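Week 7: Getting your app found in a crowded store

Welcome back, everyone, and I hope you all had a chance to play with the Dronar demo over the weekend (if you didn't, it's still in the Trudcombe folder and it only takes a few minutes). Today we're talking about store listings, and I do love this topic, so forgive me if I ramble!

Think about how you pick an app on your own phone. You type a word or two, you scroll a bit, and you tap whatever looks friendly. The icon, the name and the first screenshot have to do nearly all the work. Your subtitle should say what the app does in plain words. Please don't stuff it with search terms, however tempting that gets late at night.

Ratings matter too, but ask for them kindly. Wait until a person has finished something in the app, like saving a list or winning a round, and then ask once. An app that begs on first launch gets deleted, and I've deleted plenty myself.
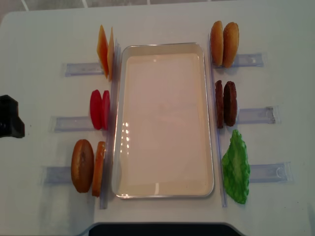 Fig. 3. Tray with pretend burger ingredients on either side.

For Friday, write a listing for your own project: name, subtitle and a description of no more than 100 words. Read the Rornton handout first, and the Kazlauskienė chapter if you have the time, especially the part on choosing a category. Bring a printed copy, we'll swap them around the room and mark them up together.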